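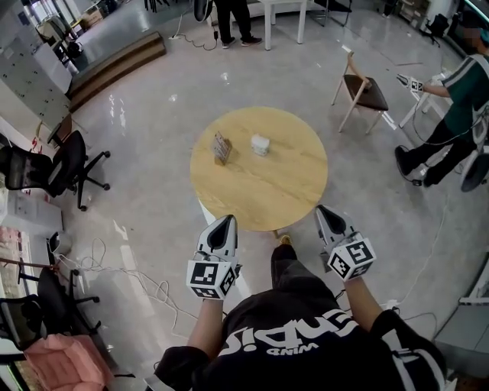

3.2 Furniture layout and use of the shared bedroom

Floor plans were drawn for each of the 52 households at the first visit and redrawn at the second, in July. Following Holroyd and Escobar, we divided each bedroom into sleeping, storage and work zones, and recorded the clear floor area left once all doors and drawers were fully open. Built-in wardrobes were counted as storage even where the occupants kept other things in them.

Rooms shared by two children differed most in the placement of the desk. In the Bloxham dwellings the desk usually stood under the window, with the beds along the opposite wall. In the Pinska dwellings, where the window sill is lower, it was more often set against the side of a wardrobe and lit by a lamp. Five households had moved the desk out of the bedroom altogether by the second visit, and the children did their homework in the kitchen or living room.

Figure 1. Overhead view of a room with a round table. Seven households that changed address between visits were replaced from the reserve list and are not included in the 52.

Colour was coded separately from layout. Two coders (Janjua and Sorrentino) sorted the walls, curtains and bed linen by dominant hue under the same daylight lamp, and disagreements were settled by Perić. Patterned fabrics with no dominant hue were coded as mixed. We did not code posters or other items fixed to the walls, as these had often been replaced between visits.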